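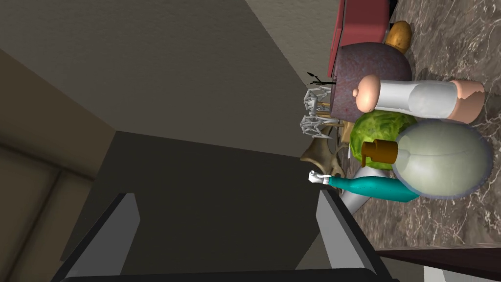 Garnet Bergeron is an American television host and producer best known for the home makeover series "Doherty House." Bergeron was born in Kendcombe, the youngest of seven children, and worked in local radio before moving to television at the age of 28.

Bergeron joined the cable channel Ovumley as a segment producer and was later given an afternoon talk show, which ran for 46 episodes. "Doherty House" followed and has aired 228 episodes to date. Bergeron has served as executive producer since the second season.

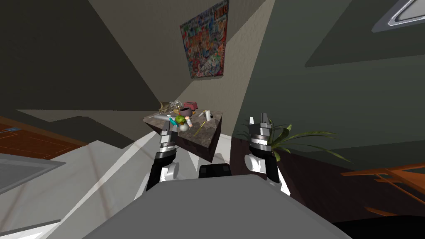

The series is filmed mainly in Trurkthorpe, where the production company keeps its offices and employs up to 40 people during the shooting season. A spinoff covering small apartments was canceled after one season.

Bergeron has also written two books on home decorating and narrated the audio edition of the first. New episodes of "Doherty House" usually premiere in April.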